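Chapter 7
Shared Workspaces for Paired Manipulators

Contents of this chapter
7.1 Scope and terms
7.2 Defining the shared volume
7.3 Right of way
7.4 Handling rules for light objects
7.5 Cable management and inspection
7.6 Records
Review problems

7.1 Scope and terms

This chapter deals with bench cells in which two manipulators are mounted so that their reach envelopes overlap. It assumes the reader has worked through the material on single-arm risk assessment in Chapter 4 and is familiar with the stop categories set out in Chapter 5. Industrial arms behind fixed guarding are not covered. The practices given are those of the Adow bench cell guideline, which is used as the reference code for the remainder of Part Two.

A paired cell has three kinds of space. The exclusive volume of an arm is the region only that arm can enter. The shared volume is the region both can enter under any permitted program. The operator volume is the region a person may reach into while drive power is on. The guideline requires all three to be drawn on the cell plan before the first powered motion, and redrawn whenever a base is moved, a finger is changed or a fixture is added.

The term "end effector" is used in this chapter for the gripper, its fingers and anything fastened to them, including tip coverings. A covering that adds length to a finger also adds to the envelope and must be measured with it.
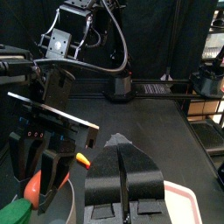
Figure 7.1 Two end effectors over a common tabletop, seen from the wrist of one arm.

7.2 Defining the shared volume

The shared volume is calculated from the longest end effector configuration, with fingers fully open, plus a margin. Adow sets the margin at 30 mm for cells running below the reduced speed limit. Where the arms are of different makes, the larger of the two manufacturers' stopping distances is added to the margin. Averaging the two values is a common error and is not permitted.

Cables are treated as part of the arm. A service loop that swings outside the link profile enlarges the envelope in every pose in which it can swing, and the plan must show it. Marta Symonenko's worksheet, reproduced in Appendix C, gives a method for estimating the sweep of a loop from its free length and its two anchor points. The method is conservative for corrugated conduit and should not be applied to ribbon cable.

Fixtures, trays and dishes placed within the shared volume are to be entered on the plan by outline and height. Loose objects need not be entered individually, but the tallest object to be handled must be stated, as it governs the minimum transit height.

7.3 Right of way

At any instant, one arm holds right of way in the shared volume. The other may enter only if its commanded path clears the first arm by the margin in 7.2. Tasks that require both arms to work on the same object, such as a handover, are exempt from the margin but must run at reduced speed and under force limits.

Right of way passes by explicit release. A timeout does not constitute a release. In the Vass controller the release is a latched signal, and in the Irnon controller it is a message with an acknowledgement; both satisfy the guideline, provided that loss of the link stops both arms.
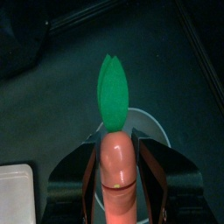

7.4 Handling rules for light objects

Low mass does not remove an object from the assessment. A light item gripped too firmly may be ejected when the fingers slip, and a moulded plastic surface with a domed end is a poor gripping face. The grip should be taken on the straightest available section, with both fingers bearing at the same height.

Soft attachments, including fabric or felt parts, are not to be used as gripping surfaces unless the joint between the attachment and the body has been tested. Grip force for toys and kitchen items in a training cell is limited to 14 N. The limit is set in the controller, and programs must not override it.

Where an object is to be carried over a container, the transit height is measured from the rim of the container to the lowest point of the object in its carried orientation. A tilted object hangs lower than its nominal dimension suggests, and the calculation must use the tilted value.

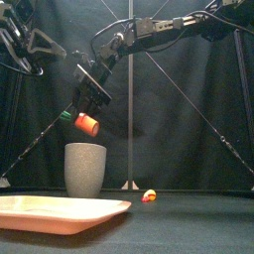
The arm that is not carrying shall be parked or held outside the carrying arm's path for the full transit. Parking in view of the workspace is acceptable. Parking above the target container is not, even where the planner reports adequate clearance.

Release takes place at the lowest height that keeps the fingers clear of the rim. If the grasp was disturbed in transit, the object is returned to the tabletop and picked up again.

7.5 Cable management and inspection

Each cable is inspected for chafing at its anchor points after every 80 hours of powered operation, and at once after any contact between the arms. Stays, turnbuckles and brackets that brace the cell frame are checked at the same interval. The Grukero checklist combines both inspections on a single sheet and may be used in place of separate forms.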